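Chapter 4: Soft Edges – How We Learn to See Color and Tone

By Cecilia Amoah and Akosua Aryee
04/07/2021
Reading time: 4 minutes

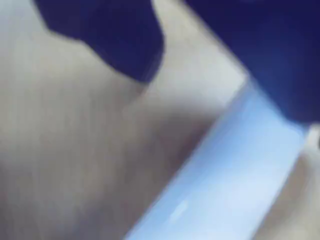
Figure 4.1. Paler and darker grays in soft focus.

When I was a girl in Stetanton, my grandmother kept a drawer of gray wool, and she would have been quite offended to hear you call it that. To her there was the gray of wet slate, the gray of a pigeon's back, the gray of old milk pails, and one ball at the very back that she called "church gray" and never let anyone knit with. I must have been ten before I could tell more than two of them apart, and I remember the afternoon it happened, with the whole drawer tipped out on the bed and the rain coming down outside.

I bring up the drawer because most students arrive at a course on color wanting to talk about red. Red is a fine color and we will get to it in Chapter 6, along with the orange dyes that made the Skullero mills so well known. But if you start with the strong colors, you tend to skip past tone, and tone is what does most of the work when you look at a wall, a face or a field in November.

Tone simply means how light or dark something is. Two patches can share the same tone and have quite different colors, and two patches of the same color can sit far apart in tone. Painters have long squinted at their subjects for this very purpose. Half-close your eyes and the small details drop away – the buttons, the leaves, the lettering on the shop sign – and you are left with a few large shapes, lighter and darker, leaning against one another. Try it now with whatever is across the room from you. It feels a little silly, and you should do it anyway, as often as you can stand to this week.

You will also meet the words warm and cool in this chapter. A warm gray leans toward brown or yellow, and a cool gray leans toward blue. The lean can be very slight. In the paint trials run at the Agbeko workshop in Salton, 137 visitors were asked to sort a tray of gray cards into warm and cool, and plenty of them changed their minds when the tray was carried over to the window. Light matters, and so do neighbors. A card that looks plainly warm on its own can turn chilly the moment you lay a tan one beside it, and we will spend a good part of the second section on why that is so.

Before you read on, find a sheet of white paper and fold it once down the middle. Stand it up like a tent near a lamp and look at both sides for a full minute. Write down what you see in your own words, and keep the page, for you will want it again at the end of the chapter.

Related chapters
Chapter 3: Light, Lamps and Windows
Chapter 5: Mixing Grays from Three Paints
Chapter 6: The Trouble with Red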